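Demonstração manual com garra: quantas repetições e a que velocidade?

Kostia
Estou gravando demonstrações com uma garra de mão para depois treinar um braço. A tarefa é simples: pegar uma laranja do prato e passar para o lado. Já tenho 200 tomadas, todas no mesmo cômodo, e o braço fecha os dedos cedo demais, quase sempre antes de encostar na fruta. Gravo mais ou mudo o jeito de gravar? Tentei também por controle remoto, mas demoro o triplo do tempo por tomada.

In-ho Ahn
Antes de gravar mais, veja a velocidade. Quem segura a garra na mão tende a chegar rápido e fechar no meio do caminho, e o modelo aprende isso. Faça a aproximação devagar, pare um instante com os dedos abertos dos dois lados da fruta e só então feche. Confira também o atraso entre o vídeo e a leitura da abertura dos dedos – no meu caso era esse o problema, e joguei fora 696 tomadas antes de perceber. Depois varie a posição do prato e o cômodo. Cama, mesa, chão, tanto faz, desde que mude. Para uma tarefa só, até 4000 tomadas é exagero; eu parei em 1747 e as últimas já não ajudavam muito.
Controle remoto eu deixaria para corrigir os casos em que o braço erra. Anexei uma imagem das minhas, feita em cima da cama. Repare que está um pouco borrada pelo movimento. Tomada assim eu refaço mais devagar.

corero_22
aqui só resolveu quando troquei a fruta, laranja rola muito. tenta com limão
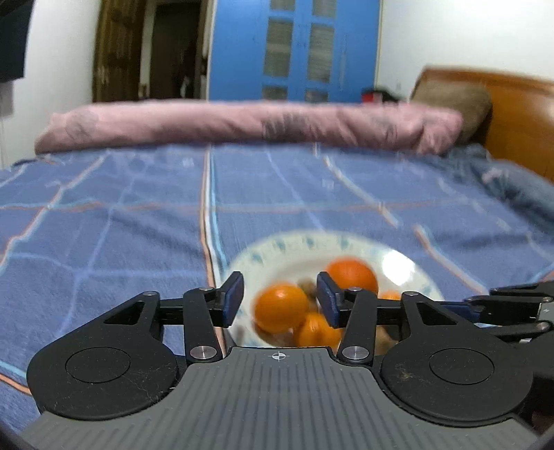
Frutas cítricas alaranjadas no prato, entre os dedos da garra (anexo de In-ho Ahn)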